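Wanuma Automation Cell, Tembridge Site
Minutes of the bin picking fault review

Date: 2021-10-26
Place: Meeting room 2, Tembridge
Present: cell operations, controls, vision software, maintenance, site safety
Apologies: purchasing

1. Minutes of the last meeting

Accepted with one correction. Under item 4, "light curtain" should read "door switch."

2. Fault on the bar picking cell

Operations gave the account. During an unattended run on the second shift, the arm stopped with a collision alarm while reaching into the bin. The run log shows 122 picks attempted before the stop. The gripper had closed on the end of a bar that was lying against the wall, and the next move pushed the bar into the corner seam. The arm held position until an operator reset it. There were no injuries. One finger linkage was bent and has been replaced.

Maintenance reported that the bin had also shifted on the table. The clamps were found tight, so the movement is put down to the force of the contact. Operations asked whether the bin could have been off position before the run started. This could not be settled, as the position check at start of shift was not written down.

Controls went through the alarm history. Since the May software update there have been 7 collision alarms on this cell. In the period of the same length before the update there were none. The count does not include stops cleared from the pendant without a log entry, and operations said there had been a few of those.

3. Cause

Vision software presented its findings. The pose estimate for the failed pick was wrong at one end of the bar. The reflective strip where the far wall meets the floor was read as part of the bar, which made the bar seem longer than it is. The planner then chose a grip point too close to the wall. Of 2,243 stored pick attempts reviewed, 64 had an estimate that ran onto the strip. Most of these ended in a missed grip and a retry, and were never reported as faults.
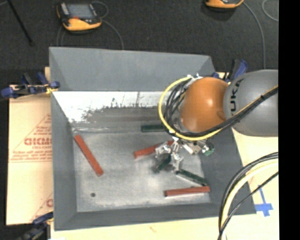
Gripper in the bin with red and green bars. The bright band is at the foot of the far wall.

Site safety asked why the force limit did not stop the arm sooner. Controls answered that the limit was raised during commissioning to prevent false stops when the gripper touched the bin floor, and was not put back. There is no change record for it. Site safety considers this the more serious finding of the two and wants it reported separately.

Maintenance raised the cables around the wrist. The loop is long enough to catch on the bin rim if the arm goes in at a steep angle. It played no part in this fault. There was some disagreement about shortening it. Controls wants to keep the slack for the full wrist turn, and maintenance would prefer an extra tie point. Maintenance will try the tie point with the arm moved by hand control at low speed before anything is decided.

4. Kwon gripper fingers

The replacement linkage came from the last spare Kwon set. Operations asked for two more sets to be ordered. Agreed. Purchasing to confirm the lead time by email.

5. Decisions

The force limit goes back to the original commissioning value today. False stops are to be accepted and logged.

No unattended runs on this cell until site safety signs off in writing.

The far wall strip is to be covered with matte tape as a short-term measure. Vision software will mask the wall area in the next release and test it against the stored attempts.

All pendant resets are to be entered in the log with the time and the position of the arm.

6. Actions

Controls: restore the force limit, write the missing change record, and check the other cells for the same setting.
Vision software: wall mask and test results for the next meeting.
Maintenance: tie point trial; bin position check sheet to be kept at the cell.
Operations: brief both shifts on the log entries.
Site safety: separate report on the force limit, with a copy to the Rornunau site, where the same planner is in use.

7. Other business

Operations asked for a second key to the cell door. Held over.

The next meeting will be called when the mask test results are in.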